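Firkimton Workshop Notebook

Search this notebook Enter keywords

August 29, 2021

Entry concerns the open day and the packing demonstration given at the Plerent bench. Visitors from Kakar and Sayce attended. The task shown was the transfer of red packages from the white tabletop to the teal bin using two arms. Staff were asked to keep the walkway clear and to refer technical questions to the bench operator.

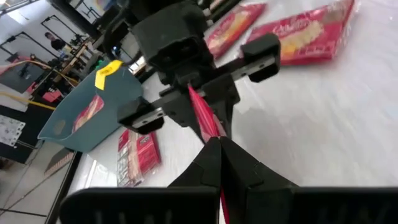
Notebook 14, p. 13

The Kakar party asked how the fingers hold a wrapped item by its end. It was explained that the grip point is chosen before each run and that the glossy film remains a concern under the present lights. Sayce asked for the run log. Entries 862 through 2,218 will be copied to them once the operator has checked the headings.

For the second half of the visit the group was moved back from the table so that both arms could be followed at once.

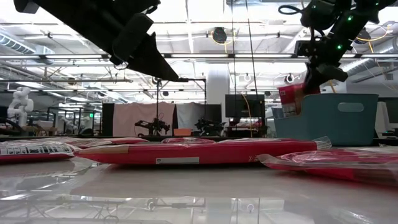 The placing step drew the most questions, chiefly on release height and on what is done when a package leans against the bin wall. No figure for release height was given out — the current value is under review and should not be quoted.

Open items: reprint the bench sheet in larger type; confirm with Sayce the format of the log; ask Kakar for the sample wrappers they offered to send. Lighting over the table to be discussed at the next bench meeting.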